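So the Portela by-election is done, and I am still buzzing! I stayed up past midnight refreshing the count page (yes, on a work night) and Veronica Rusu got over the line by 188 votes out of 3556. That's a real contest, in a seat everyone had written off as safe.

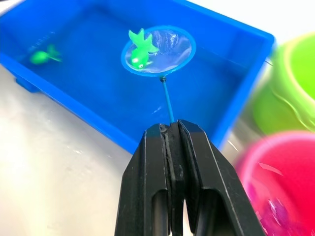
Water in the blue tub.

I went to both candidate nights, the one in Darno and the one at Stakum, and the questions from the floor were terrific. Bus timetables, the hospital wing, who pays for the bridge. Italo Serra knew his numbers cold, I'll give him that, and his concession speech was gracious.
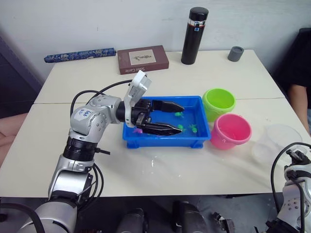
What I'm keen to see now is whether Rusu sticks to her line on the Bevmont rates review. She'll have two years before the general election, and the government's majority is down to two, so every neighbour of mine with a grievance suddenly has an MP worth ringing! Her office opens on Saturday and I'll be in the queue with my list.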